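Workshop notebook
July 10, 2022

Glue trials, second round

Euan is still convinced the new hide glue from Grekholm is better than the old stuff. I am not, and I'd like to write down why before he talks me into ordering another tub.

Same joints as in April: plain butt joints, long grain to long grain, beech. Clamped overnight, left alone for a week, then broken over the bench edge with the weight hanger. The Grekholm pieces did break a little later than the old ones. Fine. But they were also cut from a different plank, and Hrvoje planed those and I planed the others, and Hrvoje planes better than I do. So what did we test? Possibly Hrvoje.

The label says "up to" a strength that I have never seen any glue reach in this building. I wrote to them asking how they measured it and got a brochure.

Batch notes, for whoever repeats this:

Batch 1687 was the one soaked cold and warmed slowly. Smelled normal. It gelled faster than I expected and I may have let two of the joints sit open too long before clamping. I've marked those with a pencil cross and would not trust them either way.

Batch 233 was the leftover from the spring. Nisreen thinks old granules go weak. Could be, but the jar was closed and dry and I can't find a difference in how it strings off the brush. 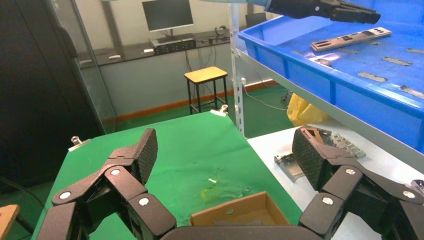
The failures are more interesting than the numbers. Most of the old-glue joints let go along the glue line, clean and shiny. Some of the Grekholm ones tore wood with them, which Euan took as a win. Wood tearing tells you the glue was stronger than that bit of wood. If the bit of wood was poor, that's not saying much, and the plank from Baird had short grain running all through one end. I said so when we bought it.

Volker's suggestion was to size the surfaces first with thin glue. He swears by it for end grain. For long grain I suspect it does nothing except use up a morning, but I have no data, only a bad mood about it, so it goes on the list.

Torquil asked whether we should just use the yellow stuff from a bottle like everyone else. For most of what we make, yes, probably. The chairs have to come apart again someday, and that's the only argument for hide glue I find convincing. The tone-of-the-wood argument I will leave to violin people.

One more complaint. The glue pot thermometer and the kitchen thermometer disagree, and they disagree more as it gets hotter. I've been writing down the pot reading all along. If that one is off, then every temperature in this notebook back to April is off too. Put both in boiling water before doing anything else.
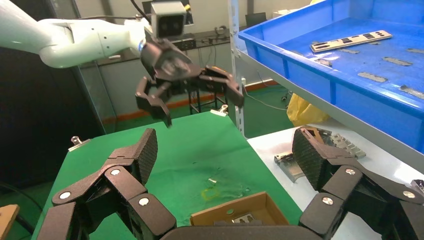

Next round

One plank, one person planing, pieces shuffled before gluing.
Whoever breaks the joints doesn't get to know which glue is which. That means not Euan, and not me.
Sized against unsized, long grain only, for Volker.
No new tub until this is done.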